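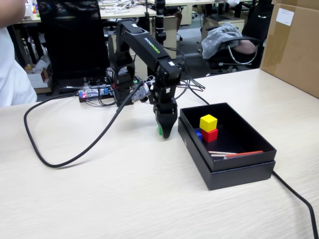 Quick one on the Larkcombe rain shell before I forget everything I wanted to say about it. Typed on my phone, sorry.

Bought it in July, which is a dumb month to buy a rain jacket, but it was marked down and my old Bozkurt had started peeling on the inside. Little white flakes all over every sweater. Gross. So, out it went.

Fit first. I'm usually a medium and the medium is fine through the shoulders, a bit boxy at the waist. Sleeves are long. Good long – they cover my wrists on the bike. If you're short in the arm you'll be folding them back and the cuffs don't fold nicely, they're stiff and have that velcro tab that grabs your gloves. And your scarf. And once, a stranger's tote bag on the train.

Color is called "moss" and it's more of a wet-cardboard brown. I like it now. Did not like it out of the bag.

Waterproofing: good. Walked home Wednesday in proper sideways rain, more than 20 minutes, shoulders dry, back dry. Front pockets not dry. The pocket zips aren't sealed, they just have a flap, and the flap sits open when you've got your hands in there, so of course it fills up. Receipts turned to mush. Keep your phone in the inside pocket, it's got a snap and it fits a big one with a case on.

Hood is the best bit. Has an actual brim. One pull cord at the back and it stays put when you turn your head, so you're not looking at the inside of a hood every time you cross the street. My Gotamari hood never managed that and it cost twice as much.

Noise. It's a loud jacket. Swish swish swish. Softened up a little after a couple of washes but you're not sneaking up on anybody.

Breathability is so-so. There are pit zips but they're short, maybe a hand's length, and the pull is tiny. Fine for walking. On the uphill to work I was damp by the top and it wasnt the rain.

Things that have gone wrong so far:

- loose threads at the hem, snipped them, no change since
- 2 of the 7 snaps on the storm flap need a real shove to close
- hanging loop ripped off in the first week. I sewed it back on with thread that dosen't match

Customer service was OK about the loop. Emailed, got a reply from a Thaddeus Oyelaran the next morning, offered a repair or store credit. Took the credit, spent it on socks. Socks are great, separate review maybe.

I did read a lot of the reviews on their site before buying (2,183 of them, I did not read them all) and plenty of people say size down. I wouldn't. You want a sweater under there by November, and the medium just about takes a thick one.

Against the Odari shell, which my sister has and I've borrowed too many times: hers is quieter and the pockets are better. Hers also has no brim and comes in black or black. She can keep it.

Four out of five. Would be higher with sealed pockets. Wash it inside out on cold, skip the softener, hang it by the hood untill you trust the loop.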